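Speaker Notes
Clear Storage in Shared Workrooms: Choosing, Placing and Keeping Boxes
Travside Facilities Practice Day, August 27, 2024
Prepared by the Workroom Standards Office, Cullinane

Running time is 41 minutes, with questions held to the end. Slide numbers are given at the start of each section. Text in parentheses is for the speaker and should not be read aloud.

Slide 1. Opening

Good morning, and thank you for attending. The Workroom Standards Office is responsible for the shared workrooms at Cullinane and, under the present arrangement, for those at the Prunby annex. Our subject this morning is the clear plastic box. It is a modest subject. It has also produced more correspondence to our office than lighting, seating and heating together, and we thought it proper to set out what we have learned.

The talk covers the choice of a box, the table it stands on, how it is emptied and cleaned, and how it is labeled. Purchasing procedure is outside the scope of this session. Colleagues with purchasing questions are asked to refer to the June circular.

(Pause while latecomers are seated. The side door sticks and should be left open.)

Slide 2. The position before the review

Before the review, each workroom bought its own containers. Some rooms used cardboard trays, some used lidded bins in dark colors, and a few used drawers carried over from older furniture. Staff who moved between rooms could not find ordinary supplies without opening several containers. Returned items were placed wherever there was space. Duplicate orders were common, and supplies that had been ordered twice were then stored in two places.

The office inspected 111 containers across both sites. Each was opened, its contents were listed, and the list was compared with the label, where a label existed. In 41 cases the contents did not match the label. The remaining containers were either correctly labeled or carried no label at all, and we recorded these separately in the written report.

(If asked for the report, say that printed copies are on the back table.)

Slide 3. Why clear boxes were chosen

The principal benefit of a clear box is that a person standing at the table can see what is in it. The label then serves to confirm. Staff told us that they opened fewer containers in the trial rooms, and the supervisors noticed that supplies were returned to the correct place more often.

Clear boxes have drawbacks, and these should be stated plainly. Scratches show. Dust shows. A box that has been carelessly filled looks careless from across the room, and several supervisors objected to this when the trial was announced. Our view is that a visible disorder is easier to correct than a hidden one, but we accept that some rooms receive outside visitors and may prefer closed cabinets for part of their stock.

Clear boxes are also unsuitable for anything that must be kept from light. Certain adhesives and photographic papers fall under this heading. The full list is in the handout.

Slide 4. Choosing the box

Select a box for the largest item it will hold on an ordinary day. A box chosen for the occasional large item will be half empty most of the time, and other things will find their way into it.

Check the rim. A ridged or stepped rim gives the hand something to hold when the box is lifted, but the ridges collect dust and need a brush at cleaning time. A plain rim wipes clean in a single pass. Both types are approved. Rooms are asked to keep to one type so that lids remain interchangeable.

Check the base. A stepped base may help a box to sit steadily on the one below it, provided both come from the same range. Mixing ranges in a stack is not permitted at either site. The Starkell range was adopted for the trial rooms, and the office keeps a small reserve of replacement lids in that range.

(Hold up the sample box. Pass it to the front row and ask that it be passed back along the side aisle.)

Slide 5. The table

A good deal of the difficulty with clear boxes has its origin in the table. The approved surface for sorting tables is plain, pale and matte. A pattern printed on the surface is seen through the floor of the box and makes small items hard to pick out. A glossy surface throws the ceiling lights back at the person working.

Pale surfaces have one disadvantage. An empty clear box on a white table is easily overlooked. At the annex, sleeves caught on empty boxes, and one was swept to the floor during a delivery. We therefore ask that empty boxes be placed well back from the working edge, and that the front half of the table be kept for work in progress.

The following points apply to every sorting table.

Leave a clear working area at the front.
Place boxes toward the back, with the long side facing the person at work.
Do not stack boxes on the sorting table itself. Stacks belong on the shelving.
Remove lids before sorting begins and store them upright in the lid rack.
Return every box to its shelf at the close of the session.

Slide 6. Lighting

Even light is preferable to strong light. A single bright lamp placed to one side will produce reflections along the edges of a clear box and a shadow across the table, and small transparent or white items can be lost in either. Where a room has a desk lamp, it should be turned toward the ceiling or switched off during sorting.

Rooms with large windows should use the blinds in the early part of the day. We do not ask for the blinds to be fully closed. Half height has been satisfactory in the east rooms.

Slide 7. Emptying a box

A box should be fully emptied before it is assigned a new use. This instruction is the one most often set aside in practice. A handful of clips or a few loose labels is left in the corner, the new contents go in on top, and the old ones remain until the next inspection.
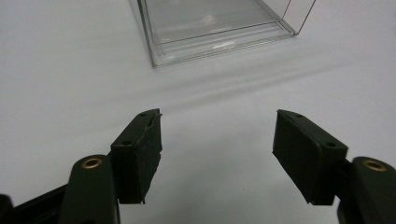
The procedure for emptying is short. Lift out the large items by hand. Tip the small items into a sorting tray, never directly onto the table. Turn the box and look at each corner against the light, as small clear pieces can be mistaken for a reflection and reflections can be mistaken for small clear pieces. Run a finger along the floor of the box if there is any doubt. When the person emptying the box is satisfied, the old label is removed completely, including the adhesive, and the box goes to the cleaning shelf.

Boxes waiting to be cleaned and boxes ready for use must be kept on separate shelves. In the trial rooms the cleaning shelf is the lowest one. Supervisors may choose another, but the choice should be posted inside the cabinet door.

Slide 8. Cleaning

Use lukewarm water, a small amount of dish soap and a soft cloth. Paper towels leave fine scratches, and abrasive pads are not to be used on any clear container. Alcohol wipes may cloud some plastics and should be tested on the underside first.

Rinse well. Stand the box upside down on the drying mat with one edge raised. A box should be dry before the lid is replaced, and this includes the channel under the rim.

Cleaning takes place every 3 weeks. Rooms handling powders or cut paper may need a shorter interval, at the supervisor's discretion.

(Mention that the drying mats may be requested from the stores desk and are charged to the room.)

Slide 9. Labels

Labels are placed on the front of the box, low and to the left. They should carry the name of the contents in ordinary words and the room number. Abbreviations are to be avoided. Staff at the annex had been using a letter code which was understood by those who wrote it and by very few others, and the code has now been withdrawn.

Do not label the lid. Lids travel from one box to another, and a labeled lid on the wrong box accounts for many of the errors found in the inspection.

An empty box carries no label. A box that is reserved for later use may carry a paper slip placed inside it, face up, with the date by which it will be needed. If that date passes, the box returns to general stock.

Slide 10. Replacement and disposal

A box is withdrawn when it is cracked, when a corner has split, or when the sides have become too cloudy for the contents to be recognized. Surface scratches alone are not a reason to withdraw it. Cloudy boxes in sound condition are accepted by the stores desk for uses where visibility does not matter.

The office holds 100 boxes in reserve for both sites. Requests should state the size and the intended contents. Requests without a stated use will be returned to the sender.

Slide 11. Arrangements for the coming period

The remaining workrooms will change over in the order shown on the slide. Each supervisor will receive a delivery note, a set of blank labels and a copy of the table layout. Old containers should be emptied before the delivery and left beside the door with their lids removed. Stores staff will collect them and will not sort their contents.

Supervisors who wish to keep a particular container for a special purpose may apply in writing. We have approved such requests for tool rolls, large format paper and the sample drawers in the north room.

(Take questions. If the question concerns refrigerated storage, explain that it is covered by a separate standard and offer the contact sheet. Collect the sample box before leaving the room.)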